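Home | Projects | FAQ | Shop rules
4 min read

The Tollgate PC Builder: your questions, more or less answered

What does it do?

Two arms assemble a desktop tower that any teenager could assemble faster. We've been at it since May in the Piltarville shared workshop, between the kiln and the bike people.

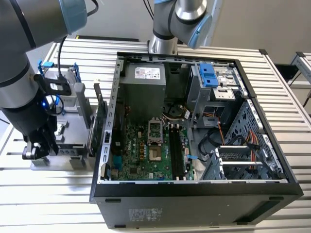
The tower on the bench, with both arms in attendance.

Why an old Dell?

Price. A job lot was going for £9 a tower, and at that rate you can be brave with a screwdriver.

How hard is the memory?

Harder than anything else on the list. Our log stands at 223 attempts, of which 127 ended with both latches shut.

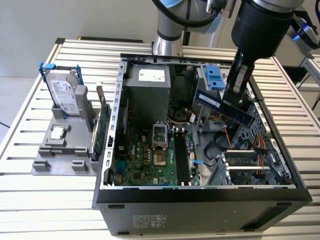 Memory modules punish small errors in angle, and our early code had large ones. We now teach the approach in stages, stopping above the board to check the tilt before committing. Holding the module diagonally over the right half of the motherboard looks careless, but it leaves us space to correct before we reach the two slots. Pushing comes last, and gently.

Why are the parts stood in a fixture?

The first version had them lying on a tea towel. The arms took a dim view of the tea towel, so we drew up a grey board with a holder for each part and called it Prallness, after a typo.
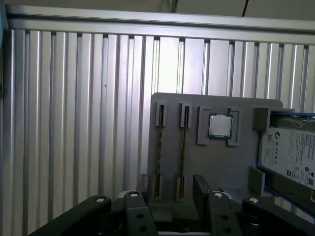 It has been reprinted more often than we'd like. Slots that were a hair too tight held on to their cards with real loyalty, and we spent most of an evening with a file.

What is Lindemann?

The script that runs the arms. It's 433 lines long and the comments are mostly apologies.

What about expansion cards?

Getting better. The card goes in upright between the fingers, past the metal rail of the case, and the rail usually wins.

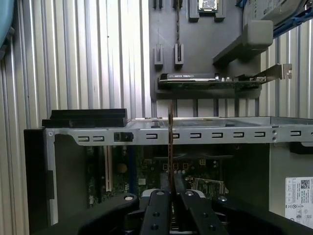
Can I come and have a go?

Yes, after six in the evening. Bring your own screwdriver, as ours wander.

12 comments | 31 shares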